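Making a pot of split pea soup tonight and posting as I go. No recipe, only what was in the cupboard and the fridge drawer.

The peas are yellow, the Vik ones in the paper bag. 900 grams in a bag and I used half. I didn't soak them. Split peas don't need it if you have the time to let them sit on the stove.

Two onions, chopped small. Three carrots, one of them pretty bendy, still fine. A stick and a half of celery, leaves included. The end of a fennel bulb that had been in there since last week.

Onions went in first with oil and a pinch of salt, lid on, low heat. I gave them a long time. They should be soft and a little sweet before anything else goes in. If you rush this part the whole pot tastes thin.

Then carrots, celery, fennel, a spoon of cumin seed and a bay leaf. Five minutes. Rinsed the peas in a sieve until the water ran clear and tipped them in.

For stock I used a Wultar cube and 2 liters of water. The cube is salty, so no more salt until the end. I have made that mistake before and had to give the soup to a bigger pot and more peas.

It foams when it comes up to a boil. Skim it with a spoon or leave it, it goes away. Turn it down as low as your burner allows and leave the lid cracked.

Checked at the half hour. Peas still had a chalky middle. Stirred the bottom, because that's where it catches.

Somebody asked about the pot. It's an old Irnance stockpot, thin base, nothing special. I got it at the thrift store in Hillwood. A heavier one would mean less stirring.

56 minutes in and it's falling apart by itself. Took out the bay leaf. I mashed some against the side with a wooden spoon and left the rest as it was. I like it lumpy. You can blend it if you want it smooth, but let it cool a bit first.

Juice of half a lemon at the end, black pepper, then I tasted for salt. It needed a small pinch. The lemon matters more than the salt does.

For the top I fried the last of the bread in cubes with garlic and a little smoked paprika. Parsley stalks chopped fine. You could use fried onions, or a spoon of yogurt.

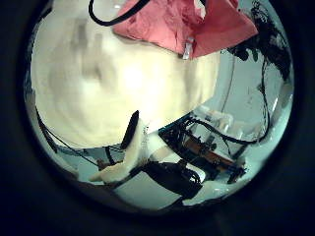
Can you freeze it? It freezes well for three months, in tubs with a finger of space at the top, and it needs a splash of water when you reheat it because it sets thick in the cold.

Keep the bread cubes out of the freezer. Make those fresh each time, it takes as long as warming up the soup.

To the person who only has green split peas: same method, same water. They taste a little earthier and I'd leave out the fennel and use thyme.

We had two bowls each and there are four tubs left over. One is staying in the fridge for Wednesday lunch.

Next time I might try it with the turnips I keep buying and not using. Half of the peas are still in the bag, so it'll be soon.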